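Review: Vokonden Tosmont 165 work table, white

By Elin Vaughan
Posted March 16, 2020

The Tosmont 165 is a flat-pack table with a plain white top and four screw-on steel legs. The number in the name is the length of the top in centimeters. I bought mine in December at the regular price of $139, not including delivery, and it has been in daily use as a shared table for work, lunch and coffee. Vokonden did not supply the table and has not seen this review.

My previous table was an older Van Wyk of similar size with an oak veneer top. I still have it, and I refer to it below where a comparison is useful.

What arrives

One long carton with the top and one short carton with the legs, mounting plates and hardware. The top is shipped face down on a sheet of foam, with cardboard corners held on by tape. The tape on mine had reached the edge banding at one corner and left a strip of adhesive that took some work with rubbing alcohol to get off. No damage under it.

The leg carton had let a foot work loose and it was rattling in the bottom. The foot was fine. The carton was not, and I would check the contents against the parts list before throwing any of the packing away.

Assembly

The mounting plates are fixed to the underside with wood screws in predrilled holes, and the legs then thread into the plates. One person can do it all with the top lying on a blanket. Turning the table over at the end is a job for two.

The instructions are drawings only and mostly clear. They leave out one useful point: the plates are not symmetrical. The side with the wider flange faces the long edge of the table. Fitted the other way, the screw holes still line up, but the legs splay at slightly different angles and the table sits out of square. I had one plate wrong on the first try.

Predrilled holes were the right diameter but shallow. The last few turns of each screw were stiff enough that I stopped using the supplied key and went to a hand screwdriver with a longer handle. I would not use a power driver here. The core is particleboard and an overdriven screw will strip out.

The surface

The top is a matte white melamine. In daylight it reads as a neutral white, a bit cooler than the wall paint in our room. Under the ceiling fixture it picks up some warmth. There is very little glare from either, and that was my main reason for choosing it over the glossy version. A laptop screen at normal height does not show up as a smear of light on the surface in front of it.

There is a fine texture to the finish, too fine to feel through paper. Writing on a single sheet with a ballpoint works normally. An optical mouse tracked without a pad on most of the surface, with an occasional skip when moved slowly. Shirin Talebi, who uses the other end of the table, has a different mouse and sees no skipping at all, so I put that down to the sensor in mine.

The texture also affects how objects behave. Ceramic with an unglazed foot ring grips it well. Plastic bottles slide more easily, especially nearly empty ones. On the veneer top of the Van Wyk it was the other way around, with mugs that would skate if bumped.

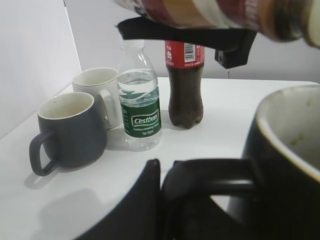
Stain behavior is what most people will want to know about with a white table, so I spent some time on it. I used black coffee, strong tea, cola, turmeric in oil, ballpoint ink and a dry-erase marker. Each was left on an unimportant patch near the back edge, first for a short period and then overnight.

Coffee: Wiped off clean after the short period. Overnight it left a faint brown outline that came off with dish soap and a second pass.

Tea: Worse than coffee, as it usually is. The overnight ring needed a paste of baking soda and light rubbing. It is gone now, but the patch is very slightly smoother than the area next to it when seen at a low angle.

Cola: No color left behind at either interval. The dried residue is sticky and holds dust, and it takes more water than expected to clear. Wiping with a barely damp cloth only spreads it.

Turmeric: A pale yellow mark remained after cleaning. It faded over several days next to the window and I can no longer find it.

Ballpoint: Comes off with rubbing alcohol.

Dry-erase marker: Do not use this as a whiteboard. The pigment settles into the texture and leaves a gray haze. Alcohol removes most of it.

Plain water does nothing to the flat of the top, even when left to dry. The edges are another matter. The banding is a thin plastic strip applied with hot glue, and there is a visible seam where it meets the top surface. Water that sits along that seam will eventually find the core. Mine has not swollen anywhere, but I dry the edge after each wipe, and I would expect trouble in a household where this does not happen.

Heat

Vokonden's care sheet says to use a trivet for anything out of the oven and makes no mention of mugs. I have put freshly filled mugs directly on the top since the first day and there are no marks. I did not try a pan.

Scratches

A dark mug with a rough foot left gray streaks when it was dragged. These looked like scratches and turned out to be ceramic material deposited on the finish. A melamine sponge took them off. Real scratches are harder to produce. A key pressed firmly will do it, and so will grit trapped under a heavy object. The scratches show up as slightly brighter lines and are hard to see except against the light. On this point the white top is easier to live with than a dark one would be.

Load and stiffness

The stated maximum is 200 pounds, evenly distributed. I did not test to the limit. With two monitors on a clamp arm, a small printer and the normal clutter, there is no sag I can detect by laying a straightedge along the front.

Side-to-side stiffness is acceptable. Front-to-back is the weak direction, there being no rail between the legs. Leaning on the front edge and letting go sets up a short wobble, enough to put ripples in an open cup. Typing does not cause it. Erasing does. Pushing the table against a wall removes most of the problem.

The leg threads loosened a little in the first weeks and needed retightening. After that they stayed put. Mamta Maurya has the same table in the shorter length and reports the same pattern, so I would treat the retightening as part of assembly.

Clamp accessories are a mixed result. The top is thick enough for a standard monitor arm, but the clamp pad left a shallow dent on the underside, and I have added a metal plate to spread the load. Vokonden sells a Viris cable tray that screws in under the rear edge. It fits and it is deep enough for a power strip. The screws supplied with it are short and I replaced them with slightly longer ones after the tray came down at one end.

Feet and leveling

The feet are threaded plastic glides with a small adjustment range. It was enough for our floor, which slopes toward the hallway. There is no locking nut, and the adjustment drifts if the table is dragged. Lift it instead. The glides left black marks on a painted floor and none on vinyl. Felt pads stick to them poorly, as the contact face is slightly domed.

Cleaning

A damp microfiber cloth and a drop of dish soap covers normal use. Glass cleaner leaves a streaky film that shows in low sun. Dust is less visible than on the old veneer. Crumbs are more visible, and hair much more so. Rings under cold bottles show up as a slightly darker gloss until they evaporate and then disappear.

Comparison with the Van Wyk

The Van Wyk is heavier, has a rail under the front edge and does not move when leaned on. It also cost considerably more, and its top now has a set of pale rings that will need refinishing. For drawing, cutting or any work that involves pushing against the table, I would keep the Van Wyk. For screens, paperwork, lunches and drinks left standing around all day, the Tosmont takes less looking after.

Warranty and support

The warranty is 2 years on the frame and excludes the surface finish. I wrote to support about the missing note on plate orientation and received a polite reply with the same drawings attached. Spare glides can be ordered individually. Replacement tops cannot, at least not in this length.

Ratings

Surface: very good
Edges: fair
Stiffness: fair freestanding, good against a wall
Assembly: good, once the plates are the right way around
Value at $139: good

Comments

Shahab Zamani: Did the banding come loose anywhere near the corners? Mine lifted at the back left within a few months, on the side next to the radiator.

Elin Vaughan: Not so far. Ours is well away from any heating. Hot glue banding can sometimes be pressed back down with an iron on low through a cloth, but I have not tried it on this table.

Bríd Scanlon: Would the top take a second hole for a cable grommet? I need one in the middle and it only comes with the one at the rear corner.

Elin Vaughan: It should, with a sharp hole saw and masking tape over the cut line. Drill from the top face and seal the cut edge of the particleboard before you fit the grommet.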